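4.2 Shadow edges and judged depth

Same raters as in 4.1, same screens. The task was changed in one way only: instead of naming the nearer object, raters moved a slider to say how far an object stood off the surface. Slider ran left to right with no numbers on it. We collected 1,925 ratings after dropping the practice rounds.

The sets differed in how the shadow edge was drawn. In the Drukus set the edge is soft and fades out. In the Nerkance set it is hard. Surface color, object color and light direction were matched as far as the two renderers allowed, which was not perfectly (see 3.3). Badawi did the matching by eye and then again with a meter, and the second pass is the one used here.

Hard edges gave steadier answers. Spread between raters went down, and repeat answers from the same rater sat closer together. This held for 7 of the surface types we tried. It did not hold for the two darkest, where raters said afterward that they could not find the shadow at all and had guessed. We kept those ratings in – leaving them out makes the effect look bigger then it is.

Soft edges pulled answers toward the middle of the slider. Could be real, could be plain doubt. The slider can't tell these apart and we should of added a "not sure" button. The Zekusdale pilot had one, and it got used a lot in the soft set, but that pilot was run on a different screen and we don't pool it.

Plain backgrounds were used throughout. Lashari surfaces with a strong pattern were tried early in February and given up, as raters began reading the pattern for depth and paid little attention to the shadow. A pale gray with a faint grain worked best (Figure 4).

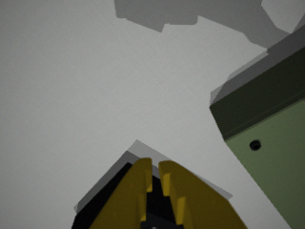 Figure 4. Rendered view with crisp shadow outlines on a pale gray surface.

One more point on color. Raters often said bright objects looked closer, yet their slider settings don't show it. No difference between the bright and dark objects in either set once shadow edge was taken into account. Full table in the appendix. Order effects are taken up in 4.3.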